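Nerari Joint Comfort Capsules: Progress Report to Retent
Period covered: April to July

1. Summary

In this period we finished the formula of the Nerari capsule, made the second pilot batch and started the storage test. The consumer trial is also running. The work follows the plan which Retent approved, with one delay of four weeks in the packaging part. We do not ask for a change of the budget.

2. Formula

The capsule contains collagen type II, boswellia extract and vitamin C. In the first pilot batch the boswellia powder was sticking to the filling plates, and the weight of the capsules was not even. We changed to a granulated extract from Bernetetti and we reduced the rice flour. Each capsule now holds 574 mg of powder. The weight was inside our limits in all samples of the second batch.

We also tried a smaller capsule, as several older participants had asked for it. It would mean three capsules per day instead of two, so we have kept the present size for now.

3. Storage test

Bottles from the second batch are kept at 40 degrees in the climate cabinet, and a second set is kept at room temperature. After the first two months the vitamin C content was still above the value on our draft label. The colour of the powder became slightly darker in the warm set. The smell did not change. We will test again in September.

4. Consumer trial

We planned for 300 participants and this number was reached in June. They take two capsules with breakfast and fill in a short diary about comfort when walking and climbing stairs. The most frequent complaint until now is the aftertaste of the boswellia, mainly when the capsule is taken without enough water. We have added a line about this to the instruction leaflet.

The diaries are collected at the end of each month. We did not yet analyse the answers about comfort, and for this reason no result is given in this report.

5. Packaging

The delay comes from the bottle. The first closure from Chatzigeorgiou did not seal well together with the foil, and a new one had to be ordered. It has arrived and the leak test is passed. The label text is with our regulatory adviser, who asked us to make the sentence on vitamin C and cartilage shorter.

We have also prepared the disposal advice for the leaflet. The bottle and the cap go with plastics, the carton goes with paper, and the foil goes with general waste unless the local rules are different.

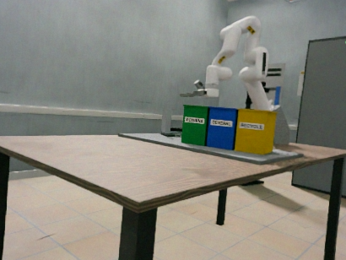
6. Work for the next period

– Third pilot batch, with the final bottle and closure
– Storage test, next measuring point
– Analysis of the trial diaries
– Final label text and leaflet in English

7. Spending

Spending on raw materials was a little lower than planned, and spending on packaging was higher because of the second order of closures. The two differences nearly cancel each other. The detailed table is sent separately together with the invoices. We would be thankful to receive any questions from Retent before we order the material for the third batch.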